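Chapter 7
Small Tools and Where They Live

In this chapter you will learn:
how to sort the small tools of a kitchen by use
how to choose a holder, a drawer or a hook
how to care for wooden and bamboo tools

In the village of Gutthorpe, a housekeeping class once made a list of all the small tools in its teaching kitchen. The list had 294 entries. When the students kept a diary of their cooking for one month, they found that only 20 of these tools were used every day. The others were lying in drawers, and many of them were there two or three times.

This is a common situation. We buy a spatula, we receive another one as a present, and we do not give the first one away. The drawer becomes full, and the tool that we need is always under the others. For this reason we begin the chapter with the holder, which is the simplest kind of storage and also the one that is most often filled too much.
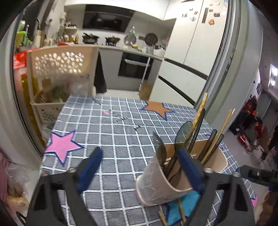

A holder should contain the tools of the daily cooking and a little free space. Long tools, such as ladles, slotted spatulas and cooking chopsticks, stand well in it with the handle down. Short tools disappear between them and are better kept in a drawer. A holder which is packed to the top becomes heavy in its upper part and can tip over when one tool is pulled out quickly.

Wood and bamboo need more attention than plastic. They must be dry before they are put back, and the bottom of the holder should be washed every week. Crumbs and water collect there easily.

In section 7.1 we look at the method of Yorath, who divides the tools by the hand movement: stirring, lifting, turning and serving. Before you read it, empty one holder in your own kitchen and put the tools on a cloth in these four groups.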